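Kitchen tips for a short-stay rental

6/11/18

We've let the downstairs flat to holidaymakers for 4 years, and in that time I've learned that a guest will forgive a small shower but never a blunt tin opener. These tips are for anyone setting up a rental kitchen, or trying to keep one going through a busy summer.

Put the tin opener, the corkscrew and the scissors in the top drawer, closest to the fridge. Everybody looks there first. The potato masher can live wherever it likes.

Buy plain white plates, and buy two more than you need. Patterned sets get discontinued the week after you break one. Carter Dhillon, who lets the unit up the hill from us, is down to a single gravy boat from a range called Stamis and keeps it for sentimental reasons.

Label the switches. The rangehood in our place shares a panel with the outdoor light, and we once had a lovely couple from Niner cook an entire curry in the dark and the smoke.

Tea towels deserve more thought than they get. Allow 4 for a weekend and a fresh lot for each changeover. Cheerful prints hide beetroot better than plain linen, and a clear tub on the bench or an open shelf lets people find a clean one without going through your cupboards. Wash new ones twice before you put them out — straight from the shop they just push the water around.
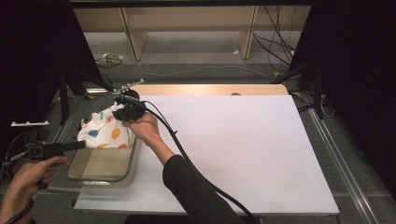

Leafy print, clear tub.

For a smelly fridge, leave a saucer of bicarb on the middle shelf between bookings. Write BICARB on a bit of tape and stick it to the saucer. I'll say no more about the pavlova.

Stained mugs come good with a spoonful of the same stuff and a damp sponge. Coffee plungers need pulling apart, mesh and all, at every clean.

Leave a small jar of salt, a pepper grinder and some oil. Don't leave the half bottles of sauce that past guests have kindly donated. By the end of September we had almost 20 of them, including three of fish sauce, and Vernon Gosselin next door will only take so many.

Last of all, cook a proper dinner in the place yourself once a year. You'll find out which pan sticks, which chair wobbles and why the good knife has been living in the laundry.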